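11/04/2019
Ernosstead, second floor, carpet and cables

Carried on with the floor before the desks get moved. The carpet is the gray streaky stuff that runs through the whole of the office side. The streaks hide dirt well, so I vacuumed twice in the same direction and then once across. The nap looks better for it, but there are still dents where the old cabinets stood. Ice cubes on two of them as a test, will look tomorrow.

Main job is the cable runs. Facilities wants nothing loose across a walkway by January. We have 40 meters of the low cover strip from Kuluvon and I don't want to cut any until the routes are settled. For now the rule is: along the furniture where there is furniture, straight across where there isn't, and no diagonals. The open stretch of carpet is the worst for diagonals. There is a long black cable wandering over it, and clear shiny tape or film lying flat by it, partly underneath.

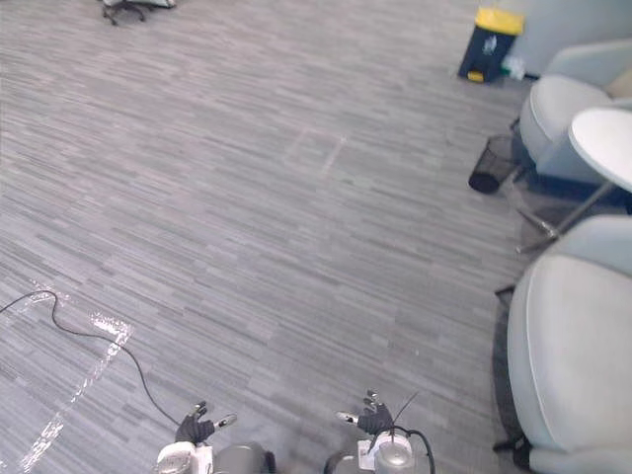
Carola Wunderlich thinks clear tape should be banned on carpet altogether. She says it lifts the fibers when it comes up, it can't be seen until a shoe catches it, and the glue turns to gum by summer. She would rather have the wide cloth tape in yellow, even if it looks ugly, and only for a day at a time.

I agree about the visibility. Not sure about the gum. Put down 6 short pieces behind the door, half clear and half cloth, dated on the back. Pull one of each in two weeks and see what comes up with them.

Glue removal: the citrus cleaner from the Tijani cupboard works on the old marks by the printer if left for ten minutes and blotted. Don't rub. It left a faint ring on the first try, gone after plain water.

To do:
- measure the walkway again with the desks in their new places
- ask for right-angle plugs, 2 at least
- label both ends of anything longer than the room
- return the vacuum to Cosis, bag is full

Recent entries
Desk plan, second version
Printer corner: old glue marks
Cover strip order
Window blinds, cord repair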